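## 4. Setting up your Kaewkla spoons

Welcome to the best part of the box! Your spoons left the Plastetstead workshop dry, so give them one good oiling before they go anywhere near a soup pot. It takes an evening, most of it waiting, and watching the grain come up is a real pleasure.

1. Clear a patch of table with good light. Bare wood is fine, but put down paper before you open the oil.
2. Snip the ties with scissors, keeping the points away from the bowls. Close the scissors and set them down well to one side.
3. Lay the spoons out with space between them. 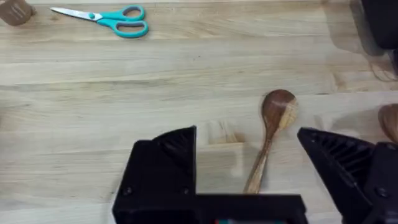

Take a minute to look them over before you go on. Streaks, dark halves, honey-colored patches: all of these are natural, and two spoons from the same board can come out wonderfully different. What you're checking for is a split or a rough spot. If you find one, stop and see Section 7 (Returns).

4. Wipe each spoon with a damp cloth and let it dry for 30 minutes.
5. Rub lightly with the gray Neler pad, always along the grain.
6. Put a little oil on a soft cloth and work it in, starting with the back of the bowl and moving down the neck to the end of the handle. Go slowly at the neck (it's narrow, and oil likes to collect there).
7. Stand the spoons upright overnight, then buff off whatever is left on the surface. 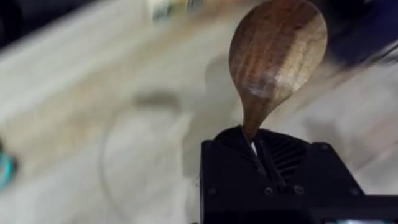 *Fig. 4-2. Back of the bowl, with the grain running lengthwise toward the neck.*

> **Caution:** Oily cloths can heat up and catch fire. Spread them flat outdoors to dry, and never leave them in a heap.

> **Note:** No dishwasher, please, and no soaking! Wash by hand and dry right away.

Oil again whenever the wood starts to look pale. For a refill, ask for part 268 from Celtlow.

*Section text: Nuanchan Panyasiri. Revised 12 Feb 2021.*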